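Fliserley TL-5 Compact Camera
User Guide, Section 4: White balance and exposure

4.1 Before you start

Charge the battery fully and insert a formatted memory card. The procedures in this section apply to modes P, A, S and M. In Auto mode the camera sets white balance and exposure on its own and the menus described below are grayed out.

If your camera has firmware older than the April release, the Custom WB item is in the Setup menu instead of the Shooting menu. The steps are otherwise the same.

4.2 Choosing a white balance preset

1. Turn the mode dial to P, A, S or M.
2. Press MENU and open the Shooting tab.
3. Scroll to White Balance and press OK.
4. Use the up and down buttons to select Auto, Daylight, Shade, Cloudy, Tungsten, Fluorescent, Flash or Custom.
5. Press OK to confirm. The symbol for the preset is displayed in the top left corner of the screen.

Note: The preset stays in effect after the camera is turned off. Check the symbol before you begin shooting in a new place.

Note: White balance can be changed later for raw files. For JPEG files it is fixed when the picture is saved.

4.3 Setting a custom white balance

Use this procedure when the presets give a color cast, for example in a room with both window light and lamps. You need a plain white or gray card. The Piston folding card supplied in the accessory kit is suitable. Copy paper often contains brighteners and can give a slightly blue reading.

1. Place the card where your subject will be, in the same light.
2. Set the lens to the 50 mm position.
3. Open White Balance, select Custom, and press the right button. A square appears in the center of the screen.
4. Move closer until the card fills the square. Focus does not matter for this step.
5. Press the shutter button all the way down. "Stored" is displayed.
6. Press MENU to return to shooting.

If "Cannot store" is displayed, the card is too dark or too bright. Set exposure compensation to 0 and repeat from step 3.

Caution: Do not point the camera at the sun while taking a reading. The sensor may be damaged.

The camera holds 5 custom readings. When all of the slots are in use, the oldest is replaced unless it has been locked. To lock a reading, highlight it and press the AE-L button.

4.4 Exposure compensation

The meter assumes that the area it measures is of medium brightness. Large areas of white or black will mislead it.

1. Press the +/- button on the back of the camera.
2. Turn the rear dial to the right to brighten the picture or to the left to darken it. Each click is one third of a stop.
3. Take a picture and check the histogram (press DISP twice during playback).
4. Return the setting to 0 when you are finished. It is not reset when the camera is turned off.
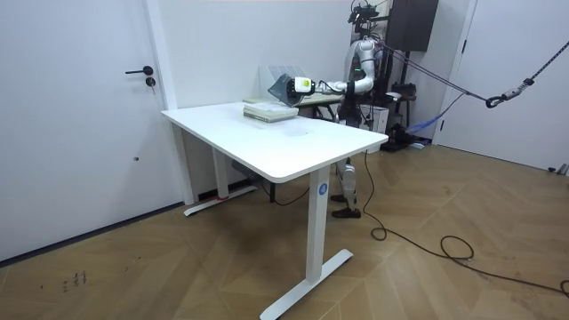 Exposure compensation is needed most often indoors, where pale surfaces take up a large part of the picture. The meter pulls them toward gray, and everything else goes dark with them. With white walls, white doors and a white desktop together, start at +1 and check the histogram. Small colored items, such as the pale green and cream books on the desk, are a good place to judge the result. If the green has washed out, go back one click. A pale wood floor reflects some warm light onto lower surfaces, so take the custom reading at desk height.

4.5 Locking exposure

1. Point the camera at the area you want to measure.
2. Press and hold AE-L. An asterisk is displayed.
3. Recompose and press the shutter button.

To keep the lock without holding the button, set AE-L Function to Toggle in the Setup menu. The lock is released after 40 seconds without use.

4.6 Resetting

To clear all custom readings, open Setup, select Reset WB Data and enter the code 3259. Locked readings are also cleared. Other settings are not affected.

For service, contact the Doležal repair counter in Terkberg. Questions about this guide can be addressed to Dušan Kubíček, Documentation.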